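Notes from the Infusion Suite

Hi all, and welcome back to the corner of the newsletter where I get to ramble. For anyone new to the list, I've been a nurse at Stidton for a good long while now, mostly on the infusion side, and the editors let me have this space as long as I keep it shorter than last time (sorry about last time).

The big thing this month is whooping cough. If you have school-age kids you've probably already had the letter. The county has been seeing more of it since spring, and our own walk-in clinic has tested 42 people for it since the start of June. Nine of those came back positive. That isn't a reason to panic, but it's a lot more than we normally see, and most of the people who tested positive had figured they just had a cold that wouldn't quit.

That's the tricky part with this one. The first week or so it really does look like a plain old cold, with a runny nose and maybe a little fever. Then the cough settles in, and it comes in long fits that leave you gasping, and it's often worse at night. Grown-ups don't always make the "whoop" sound, either. My own brother-in-law had it a few years back and all he did was cough until he threw up, for weeks, and insist he was fine!

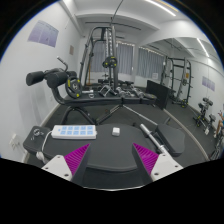 So who needs a booster? I asked Rhonda Penner, who runs our vaccine clinic and has way more patience for my questions than I deserve. Her rule of thumb is that if you can't remember your last Tdap shot, it's time to look it up. Adults are due for a tetanus booster every ten years and you can get the whooping cough protection in the same shot. If you're pregnant, you want one during each pregnancy, usually in the third trimester, so the baby gets some protection from you before they're old enough for their own shots. And if there's a new baby coming in the family, grandparents and aunts and uncles should get caught up at least two weeks before the first visit. I know that's an awkward phone call to make. Make it anyway, or tell them I said so.

Rhonda also wanted me to mention that you don't need to be a regular patient here to get the shot. Bring your insurance card if you have one and come in anyway if you don't. The vaccine clinic is on the Kennedy side of the building, past the gift shop, and it opens at 8 in the morning. There's a Sunday session now too, which I've been begging for since forever, so thank you to whoever finally signed off on that.
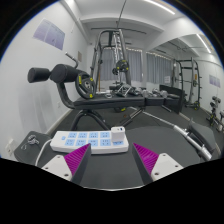 If somebody in your house does have a cough that's hanging on, please call before you come in. The front desk will have you wear a mask and bring you through the side door so you're not sitting next to somebody's newborn. Treatment is an ordinary antibiotic for most people, and it works best early. Even once the cough is well along, it can still keep you from passing it on, so it's worth taking. You'll be asked to stay home from work or school until you've finished five days of it. Sinan Tokgöz at the front desk can print you a note for your boss or the school office, just ask him.

A few people wrote in after my last column to ask about cough syrup. For whooping cough it doesn't do much, and for little kids under four you shouldn't be giving it at all unless your doctor has told you to. A cool mist humidifier, small meals and lots of sips of water are what we usually suggest. Keep the house free of smoke if you can. And if a baby is struggling to breathe, turning blue or pausing between breaths, call 911 right away. Please don't wait on a callback from us for that.

Okay, quick odds and ends before I run out of room. The parking deck gate is still sticking, so if it won't take your ticket, push the call button and they'll let you out. We've given 559 Tdap shots so far this year, and Rhonda would love to see that go a lot higher before school starts. And to the person who left a lemon loaf at our station with no name on it, it was gone before lunch and I'd like the recipe. You can leave it with Sinan.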